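Mikent brings gripper work to the Curkley break room
19/06/2026

Hi all, Paula Coman from Mikent here, with news I've been itching to share! Our Curkley site is teaching robots the small tidying jobs, starting with cups, bottles and the rack.

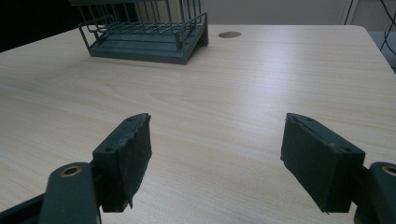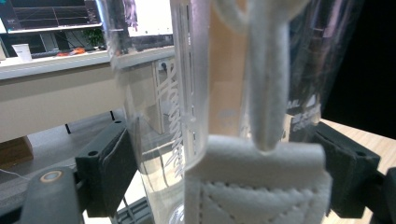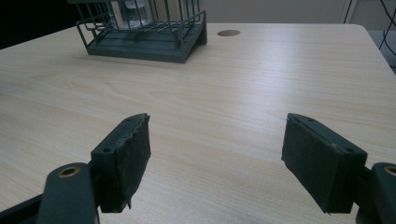 Will anyone lose hours over this?
Hours stay the same for all 74 of us. Five people on Khurram Abbasi's team have swapped part of their cleanup shift for training work, at the same pay or better, and I'm next on the list (can't wait!).

Press questions go to Shazia Paracha at Mikent.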